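Subject: Re: [pantry-list] Snack table bins, again
From: Mafalda Rebelo
To: pantry-list

Dinesh Mishra wrote:
> Can we settle the snack bins before the Thursday delivery? Last
> month the Kurkance order went into whatever was closest, and by
> the end of the week the noodles were under the chips. I would
> also like to know if the cactus has to stay on the table. It
> takes up a spot where a bin could go.
>
> Dinesh

Hi Dinesh, hi all,

I'm fine with settling it now. My proposal is one kind of bag per bin, and we keep to the bins we already own. The orange and red bags go in the pink bin. The blue and yellow packages go in the clear one. Bags stand upright with the tops showing, so people can pull one out without digging through the rest.

Noodles stay at the teal basket end. They are a different shape from everything else and they crush the chips if they get mixed in.

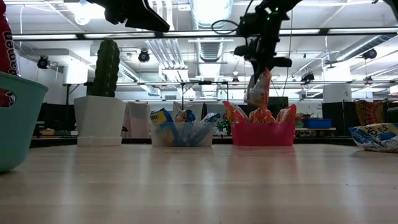 On the number of bags: please stop at 10 per bin. Dhillon packs them 11 to a carton, so there will be one left over each time — put it back in the carton and leave the carton in the storeroom. I know the pink bin will take more if you push, but then the bottom ones get flattened and end up being thrown out.

The cactus can stay as far as I'm concerned. It's artificial, so it doesn't need water or light, and it marks where the noodle end stops. If you really want the space, move it to the Urkex shelf, but ask there first. They turned down the last plant.

Two other things. The invoice for March still shows 5 cartons and we received 2. I have written to Dhillon and will forward the answer when I get one. Please don't sign for anything on Thursday without opening the cartons.

Also, the bins need washing before the new order goes in. Warm water and dish soap is enough for the plastic. Dry them fully, or the bags stick to the sides. I can do the clear one on Wednesday night if someone else takes the pink one and the basket.

Dinesh, if you still have the label tape from the Ridero move, could you bring it in?

Mafalda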